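Ticket 3000: Imported shelf shows duplicate editions after CSV upload
Product: Osska reading tracker, desktop
Status: Resolved
Opened by: Mỹ Diệp
Opened: May 26, 2019

Reported
User exported her library from Galindo and imported it into Osska. The source file holds 668 books. After import the "Read" shelf shows 818. Review drafts are attached to one copy of each duplicated title and star ratings to the other. Yearly reading goal is overstated.

Environment
Osska desktop, default settings. CSV, UTF-8. Auto-match editions: on.

Log
1. Re-ran the import on a test account with the same file. Same result, 818 entries.
2. Checked the file for repeated rows. None found.
3. Compared the duplicated titles. All have an ISBN-10 in the file and an ISBN-13 in the Osska catalog. Most are advance review copies from Prirkedden.
4. Turned auto-match off and imported again. 668 entries, but covers and page counts missing on the Prirkedden titles.
5. Converted the ISBN column to ISBN-13, turned auto-match back on, imported again. 668 entries, covers present.

Cause
The matcher treats an ISBN-10 and its ISBN-13 as two editions when the publisher field is blank. It then creates a placeholder for the first and links the second.

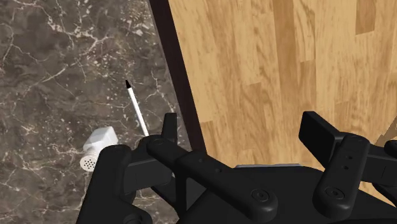 Workaround sent to user
Delete the import batch under Settings > Imports. Do not delete single books; this removes the attached review drafts. Export drafts first. Use the converted file.

User reply
Batch removed, second import clean. Drafts restored by hand. One series, Zokedcombe, still lists book 2 before book 1.

Follow-up
Series order is read from the title string, separate issue. Moved to ticket 103. Matcher fix assigned, no release date set. Closing.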